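Chapter 6
Practice Kitchens: Learning to Pick Things Up in Simulation

If you have worked through the earlier chapters in order, you have by now written a grasp planner that does very nicely on one object in one spot, and I hope you took a moment to enjoy it. In this chapter we are going to make life harder for it, and we will do so in simulation, where a dropped salt shaker costs you nothing and the floor never needs mopping.

The method we will follow is the one used in the Flekance study, and the idea behind it is simple enough to explain over coffee. You build a kitchen counter in the simulator, set a few everyday things on it, and let the arm try to pick up one of them by name. Then you change the kitchen - new stone, new walls, a light moved to the other side - and you let it try again. The Flekance authors made 400 kitchens for training and kept 200 more that the arm never met until the very end. 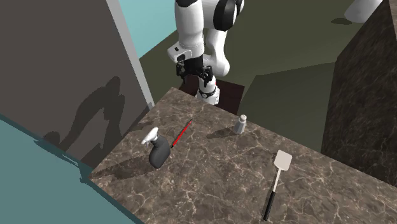

Choosing the objects deserves more thought than students usually give it. A spray bottle stands tall and has an awkward top, so the gripper must decide how high to take hold of it. A spatula lies almost flat, and its handle and its head ask for quite different grasps. Something slender has to be approached across its width, and a small turn of the wrist in the wrong direction will miss it altogether. Put all of these on one counter and you have a fair test, because no single habit will serve for every one of them.

Shadows matter too, more than you might expect. In an early version of the study, called Ukden, the lighting was the same in every kitchen, and the arm learned to lean on it. When the lamp was moved, it reached for the dark patch beside the object. We will repeat that mistake on purpose in Section 6.2, and I think you will remember it better for having made it yourself.

Before going on, please check that your simulator loads the starter kitchen and that the gripper opens and closes on command.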